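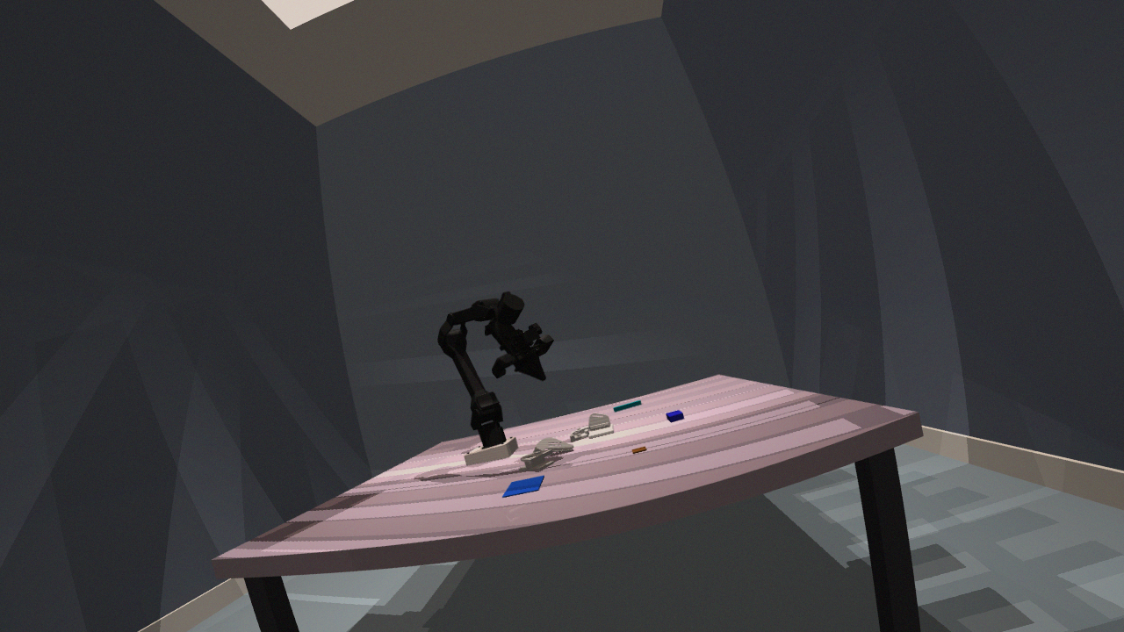
Forum: Data Collection and Demonstrations
Thread: Retention of failed demonstrations in the small-parts tabletop set

grellier_admin
Moderator

This thread is opened to receive comments on the proposed acceptance rules for the small-parts tabletop set, to be released to member sites in September. The set is produced in simulation. At the close of the first collection period it contained 646 demonstrations, all recorded by operators at Grellier and Dai using the standard hand controller.

The proposal before members reads as follows.

1. A demonstration is accepted when the named object has been placed within the target area and the gripper has opened and moved clear.
2. A demonstration in which the object is dropped and picked up again is accepted, provided that the operator completes the task within the time limit.
3. A demonstration that does not reach the target area is removed.
4. Table color, wall shading and object positions are redrawn at the start of every demonstration. Operators may not request a redraw.

Comments are invited on each item. Members are asked to state the item number to which they refer.

mtilahun
Member, Dai

Item 3. I ask that this item be withdrawn or rewritten. Removal of failed attempts takes out of the set the very material that a learning system needs in order to recognize that it is going wrong. At our site we hold back the failed attempts in a separate folder with the operator's note attached. The policy is not trained to copy them. They are used to train the model that scores an attempt while it is in progress.

I would also ask for a definition of "does not reach." An operator who stops early because the object has come to rest against the arm's base has not failed in the same sense as one who lets the object go over the table edge.

Mulugeta Tilahun

wikard_sim
Member, Wikard

Item 3. We support the item as written. Our experience with an earlier set was that failed attempts were kept "in a separate folder" and that two sites later merged the folders by mistake. The trained policy then learned to hover above the object without closing the gripper. It took our group 3 weeks to find the cause.

If failed attempts are to be kept, they should be issued as a separate release under a separate name, and should not travel with the accepted ones at all.

mtilahun
Member, Dai

The previous poster describes a fault in file handling. I do not agree that it should decide what is collected. A success flag inside each record would have prevented the error, and would cost very little.

wikard_sim
Member, Wikard

A flag was present in that earlier set. It was not read by the loading script. We maintain our position.

akby_lab
Member, Akby

Item 4. We have no view on item 3 but wish to raise a point about the redraw.

The present settings give a wide range of table colors, and the pink table with the streaked grain is one we see often. We have no objection to it. Our concern is with object positions. The gray metallic parts are regularly placed close to the mounting base, and two of them may appear in the same layout. They are similar in shape and color. When the instruction reads "pick up the gray part," the operator has no means of knowing which one is intended, and in practice takes the easier one. The system will learn the operator's preference and will be marked correct for it.

We propose that the instruction name a position ("the gray part farther from the front edge") whenever two similar parts are drawn. Color alone is enough for the dark blue cube and the orange bar.

grellier_admin
Moderator

The point from Akby is noted and will be added as item 5. Members should be aware that position words cause difficulty of their own, given that the camera is also moved between demonstrations. "Farther from the front edge" is clear only if the front edge is fixed by rule. The office suggests that "front" be taken from the camera in every case.

tabletop_ops
Operator, Dai

I record demonstrations on the evening shift and have been asked by my supervisor to comment.

Regarding item 5, operators would prefer "front" to be taken from the arm and not from the camera. We drive the arm from its own base, and the camera view changes from one demonstration to the next.

Regarding item 2, the thin flat pieces deserve separate treatment. A square tile lying flat on the table gives the fingers very little to close on. Most operators push it to the table edge and grip it where it overhangs. Others press on one side and attempt to tip it. Both methods can finish within the limit, and under item 2 both are accepted. I ask whether the learning system is expected to acquire both, or whether one should be named as standard.

akby_lab
Member, Akby

To the operator's question: both should be kept. A set in which every operator uses one method is tidy to look at and performs poorly when the tile is drawn in the middle of the table, far from any edge. We ask only that the method be recorded as a label.

wikard_sim
Member, Wikard

We disagree. Mixed methods for the same object were a source of averaged motion in our trials, in which the arm began a push, slowed and did neither. A single method per object should be set down in the operator guide. Should members prefer mixed methods, a minimum of 6 demonstrations per method per layout ought to be required before either is admitted.

mtilahun
Member, Dai

Averaged motion depends on the type of policy being trained. Several of the current types handle two methods without difficulty. I do not think that the set should be narrowed to suit one type. I would accept the method label proposed by Akby, and I would accept the minimum proposed by Wikard if it applies per object and not per layout. As objects are redrawn each time, the same layout is not expected to occur twice.

wikard_sim
Member, Wikard

The correction regarding layouts is accepted. Per object.

grellier_admin
Moderator

The position at present is as follows.

Item 1: no comments received.
Item 2: amended to require a method label. Minimum of 6 per method per object.
Item 3: not agreed. The office will circulate two versions of the wording.
Item 4: no objection.
Item 5: new. Agreed in principle. The meaning of "front" remains open between camera and arm.

Comments on items 3 and 5 will be received in this thread until noon on Saturday. Sites are requested not to delete any failed demonstrations before that time.

tabletop_ops
Operator, Dai

Please confirm whether the request not to delete applies also to attempts abandoned before the gripper first closes. The recording tool discards these by default.

grellier_admin
Moderator

It does. The default may be changed under the Storage tab of the recording tool.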